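Household Tips: Keeping Tax Papers in Order at Home

Most of the trouble at tax time starts in a kitchen drawer. Receipts go in during the year and come out in one lump, faded and out of order. A few habits will save you an evening or two.

Pick one place for paper. We use a Hemar box file on the shelf by the phone, but a shoebox works if it has a lid. Keep it away from the stove and the sink. Steam curls thermal receipts and heat turns them black.

Use 6 envelopes and no more: income, medical, home repairs, giving, work costs and a last one for anything you can't place. Write the year on the front of each in pencil so you can use them again.

Copy store receipts the week you get them. The print on thermal paper can fade before October. A phone picture is fine – check that the date and total are readable before you throw out the slip.
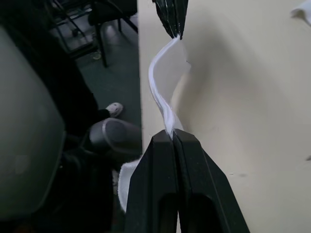

White cloth, twisted and held at both ends.

If you work from a spare room, measure it once and write the square footage inside the box lid. Ours is a corner of the Imhof Street house, and we had to measure it three years running before we did this. Put the utility bills for the same months in the home envelope.

For anything over $300, staple the receipt to the card statement line that matches it. We had a furnace repair for $1049 from Ustia and the invoice on its own did not show that it had been paid.

Don't use tape on receipts. The glue can lift the ink. A plain staple in the top left corner holds better and comes out clean.

Shred at the end of the season, but ask your preparer first how long to hold each kind of paper. Records for the house itself stay for as long as you own it, and then some years more – keep those in a separate folder.

Last updated 14/04/2023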